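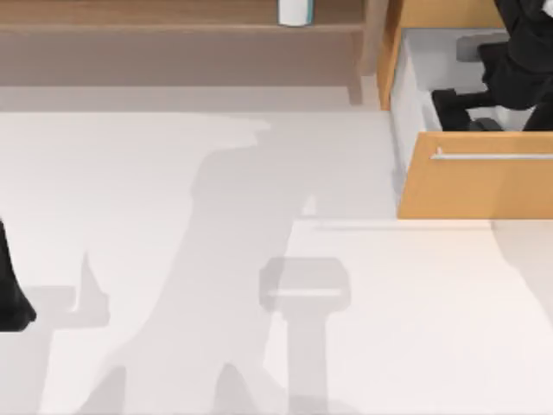
Several residents at Pivville asked whether the cabinet must be emptied before the wall anchor is fitted. It must. A loaded cabinet can shift while the fasteners are being tightened.

4. Anchoring the Trusness Storage Cabinet

The anchor kit is required in all Herkcombe residences, including units with built-in shelving. Allow 40 minutes for the work. Two adults should be present.

4.1 Remove all items from the shelves and drawers.

4.2 Move the cabinet to its final position and check it with a level. Adjust the feet as needed.

4.3 Locate a wall stud and mark its center in pencil.

4.4 Hold the bracket against the mark and drill 2 pilot holes.

CAUTION: Check for wiring and pipes before drilling. Do not drill directly above an outlet.

4.5 Fasten the bracket with the long screws supplied. Tighten by hand – a power driver may strip the heads.

4.6 Pass the strap through the bracket and the cabinet rail, then pull until no slack remains.

4.7 Open one drawer at a time and confirm that the cabinet does not tip forward.

NOTE: Masonry walls require the Pisharody anchor set, ordered separately. The screws in the standard kit are not suitable for brick or block.

4.8 Return heavier items to the lowest drawers first. The total load must not exceed 400 pounds.

Inspect the strap every 4 months and after any move. Replacement straps are available from the Herkcombe housing office.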